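**Toaster oven on a white tabletop – will it mark?**

We moved in July and my little toaster oven now lives on a white table, same one I use for fruit and bowls. I run it most mornings at breakfast and I'm fretting (my sister says I always am!) about the top going yellow under it. Do I need a mat?

Reece Kettle
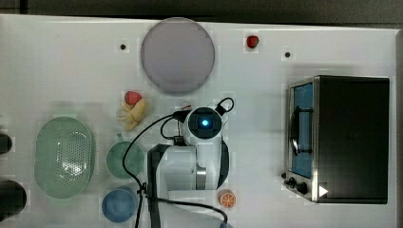

Hanna Ivanyshyn

Hi Reece, I'd put something under it, yes. Mine left a tan patch on a white top after one winter and no amount of baking soda got it out. A cork mat or an old baking sheet turned upside down is plenty – and leave a few inches clear on every side, with the colander and anything plastic well away from the door. Bananas too, they go brown so fast near heat.

Gorico83

Check the feet. Mine were short, so I bought 2 tiles and stood it on those. No marks so far.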